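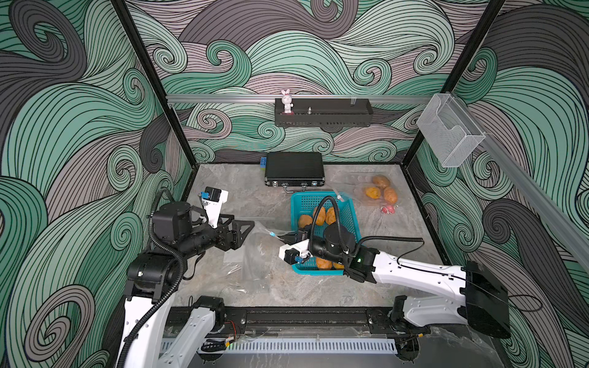
Tips for planning a two-arm bench for kitchen work

By Tharindu Selvanayagam
2022-12-27

I set up small robot benches for people who want to practice kitchen jobs with them: sorting potatoes, filling a basket, putting cups on a shelf. Before I buy anything I write a list, and after some expensive lessons the list became this page. I hope it saves you some money.

Start with the job and not with the arm

Write down the job in one plain sentence. "Potatoes go between a plastic bag and a mesh basket" is a good sentence. From it you can already read what to buy. The gripper has to open wider than your biggest potato. The basket wall has a height, and the wrist has to come over it and still point down. A thin bag is difficult for one hand, so you probably need two arms, and this doubles the biggest line in your budget. If your sentence has only hard objects in it, like blocks or small bottles, try to live with one arm for the first months.

Measure with the basket in place

The reach in the catalog is measured with the arm stretched out straight. In real work you use much less of it, especially when the hand must come from above. Take a strip of cardboard, cut it to the reach in the catalog, and take away the length of the gripper and the wrist bracket. Then turn it on your table with the basket standing where you want it. I do this on the kitchen floor with masking tape. My wife is used to it.

If both arms stand on one track at the front, as I prefer, you can later move them closer or farther apart. A track costs more than two clamps. I paid the difference the second time, after drilling the first table in the wrong place.

Where my money went

My last bench cost 1468 for the two arms with grippers and the track, and I bought the arms used from Kwabena Dramani, who was changing to a larger model. Everything else together came to 1087. People are always surprised by this second number. It contains the table, the side walls, the rails, the power supply, the wrist cameras with their brackets, the cables, and a small computer from a sale.

My rule now is simple. Whatever the arms cost, keep nearly the same sum for the things around them. If you cannot, wait a little or buy a cheaper arm.

I also keep 100 aside for what I call the breaking money. Finger pads, a camera cable, one more bracket. I have never had any of it left at the end of the year.

Arms: the two I compared

I looked at Kavden and at Clirkine. Kavden has the better paper manual and you can order each motor alone. Clirkine is lighter and a little quieter, but when a joint fails you send the complete arm back and wait. For a home or a small workshop I would choose the one with single spare parts, even if it is slower. Ask the seller these questions by e-mail, so that you have the answers in writing:

Which motor fails first, and what does it cost?
Is the cable inside the arm or along the outside?
Can I change the gripper fingers with a normal hex key?
Does the power supply belong to the price?

A cable on the outside looks less tidy, but you can replace it in ten minutes. Leave a loose loop at every joint and move the arm slowly through its whole range before you fix the cable ties.

Table and walls

Buy the surface first and keep it for a long time. It should be easy to wipe, because potatoes bring earth with them. A shiny surface gives reflections in the wrist cameras, so bring a small lamp to the shop and look at the sample from a low angle.

For the walls, fabric or printed film is cheap, and you can change it when you want the cameras to learn a different background. Ask for the width of the roll before you fix the width of the table! I had to make a seam in the middle of the back wall and it disturbed me every day.

One rail across the back is worth its price. Perforated shelves and small holders can hang on it, and the work surface stays free.

Small things to put on the list

Slotted cable duct for the front, one size bigger than you think.
Spare clear bags, all of the same kind. Different bags crumple differently and you will lose an afternoon.
A case with latches for the tools.
Baskets with a stiff edge. I tried the soft ones from Tveit and the gripper pushed the edge down.
Colored clips. Clear plastic is hard to find on a camera picture and a clip helps the eye.

When to order

Order the arms last. The warranty begins on the day of delivery, and an arm in a box loses warranty while you are still sawing. I order table and rails in February, and the arms only when the power is connected and tested. Extrusion from Pravorska comes cut to length if you ask, but check every piece with your own ruler before you throw the packing away. Two of mine were short, and they sent new ones without discussion.

Potatoes you can buy any time. Change them when they get soft.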